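Section 7. Wiping items on the Allon table

Revised 15/05/2026

Use this section once the table stands on its carpeted platform and the tabletop is clipped down. For assembly, go back to Section 3.

1. Check both side clips. If either one moves under your thumb, push it back in until it stops.

2. Clear the tabletop. Leave nothing over the cable hole - small items can drop through it.

3. Fold the Grundo cloth in half, then in half again. Gray or white, the cloths are the same weight.

4. Bring over one item at a time and set it near the middle of the table.

5. Hold the item from the left and bring the cloth in from the right. Fruit can take a firm wipe. Plush needs a light touch, always in the direction of the pile.

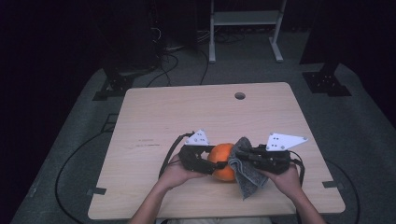
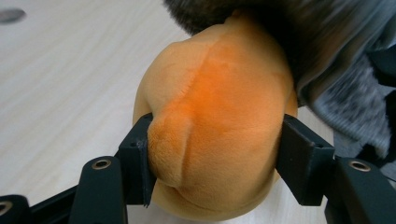
One customer wrote to us in June to say that 30 seconds per item was far too long for fruit and not nearly long enough for anything with a seam in it, and that she now does all the plush first, while the cloth is fresh. We have no objection to that order.

6. Turn the cloth to a clean face for each new item. A cloth folded as in step 3 should be opened out and refolded when the outer faces are used up.

7. Shake the cloth out away from the table and hang it up.

Caution: Do not wash Grundo cloths above 40 °C. Do not use fabric softener.

Note: Light scuffs on the tabletop do not affect use. Do not sand them. For deeper scratches, see the Gimisetti repair sheet supplied with the clips.

Replacement clips are sold in pairs under the Aguirre label.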